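Filed under: Workshop notes > Reading room > Fiction
Print this page | E-mail this to a friend

June, reading log, entry 26

Finished the Hondel novel last night, well, 2 a.m. Narrator is in a coma for most of it and hears the family argue round the bed. Good first half. Second half sags badly once the brother shows up with the letters.

Things to bring up at group:
– present tense all the way through, even the childhood bits. Works in the hospital, drags at the lake house
– ch. 17 is the best thing in it. Mother reads the shopping list out loud. Read that one twice
– who is telling the last chapter?? Not her, the spelling of "Gravthorpe" changes and so does the swearing
– too many songs named. Skimmed those

Compared with Marchetti (same sort of set-up, narrator stuck outside her own body): Marchetti is shorter and meaner and I beleive the nurse more. Would hand a teenager the Hondel first tho.

Copy is the Plelel paperback, tiny type, glue going at the spine after one read. Shelf no. 2473, needs to go back before the others can have it. 20 pages of book club questions at the back – skip, they give away the father.

Draft review so far: opening para ok, plot para too long, nothing on the ending yet. Cut the bit about the film rights, I can't find where I read it. Keep the line on the cello lessons. Want to say the grief is quiet without useing the word quiet, everybody does.

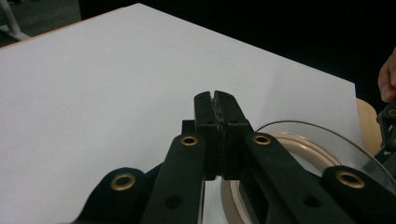

Next up

Marchetti's second one, the ferry book. Start with the short chapters, check whether the sister is the same sister. Ask for the hardback if there is one.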